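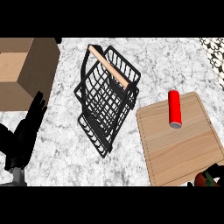
A computer-made kitchen counter with two robot grippers, a wire basket and a red can on a cutting board.

Why Did the Robot Stop?

Robots that work in kitchens must practice first. At the Stastari learning center, a robot named Tanguy practices inside a computer. The counter, the basket and the can are all drawn by a program, so a mistake there cannot hurt anyone.

In February, Tanguy had a fault. Its task was to pick up a basket by the handle and carry it across the counter. The program ran the task 100 times. In 31 of those runs, the fingers closed too early and missed the handle. The arm kept moving anyway, as if it were holding something.

Engineer Milagros Chambi studied the runs that failed. She found that the program judged the distance to the handle wrongly when the basket lay at a slant. The robot also had no rule telling it to check its grip. A person who misses a handle feels it right away — a robot feels only what its sensors report.

The team made two changes. Tanguy now measures the distance again just before its fingers close. If the fingers close on nothing, both arms must stop and wait for a person.

Safety Rules for Visitors

Real robot arms are strong, and they can move without warning. Children who visit the center must stay behind the yellow line. Never reach toward a robot that has stopped. It may still be switched on. If something looks wrong, tell an adult at once.

Any adult on the floor may press the red stop button. Régis Bodin, who leads school visits, shows each group where it is before the tour begins.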